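Imprimir | Enviar por correo | Compartir (40)
Buscar en consejos... Buscar

Cómo ordenar un escritorio compartido antes de irse a casa

Trabajo en una oficina donde las mesas no tienen dueño. Quien llega por la mañana se sienta donde encuentra sitio, y por eso la mesa tiene que quedar limpia cada tarde. Al principio yo dejaba siempre algo olvidado. Con el tiempo me hice una rutina que dura 11 minutos, y la escribo para quien la quiera usar también en su casa.

Primero, quite todo lo que es de papel. Los papeles sueltos van juntos en una carpeta, aunque sean de asuntos diferentes. Separarlos es trabajo para otro momento.

Después mire las cajas. Una caja plana se puede dejar acostada, y encima de ella caben un cuaderno o unas hojas. Una caja alta y estrecha está mejor de pie, contra el borde de atrás, donde ocupa poco y el codo no la tira. Las cajas vacías no se guardan "por si acaso" — yo guardé las de tres teléfonos y nunca las necesité.

El paraguas es un caso especial. Si está mojado, no lo ponga en la mesa: déjelo abierto en el baño o en la entrada hasta que se seque. Cuando está seco, alise cada pliegue con la mano, enróllelo siempre en la misma dirección y cierre la cinta. Un paraguas mal enrollado ocupa el doble.

Para las cosas pequeñas que usan todos, como los pañuelos, conviene tener una mesita auxiliar al lado. Mi compañera Tala Abou Jaoude trajo una de su casa y desde entonces el escritorio respira. Pero atención: la mesita se llena rápido, y hay que vaciarla también.

Para el escritorio blanco uso un paño de microfibra un poco húmedo, con una gota de jabón de platos. Se pasa de atrás hacia delante, y luego un paño seco. Las marcas de bolígrafo salen con alcohol, pero pruebe antes en una esquina que no se ve.
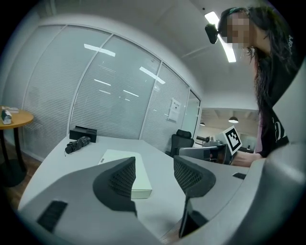
Escritorio blanco con pocas cosas: la caja plana acostada, la negra de pie cerca del borde de atrás y el paraguas plegado.

Las persianas blancas muestran mucho el polvo. Ciérrelas del todo y pase un plumero seco de arriba abajo, una vez en cada cara. En febrero, con la calefacción, yo lo hago más a menudo.

Lo último es la silla. Se empuja hasta la mesa — así se puede barrer el pasillo sin mover nada.

Comentarios (6) | Imprimir | Enviar por correo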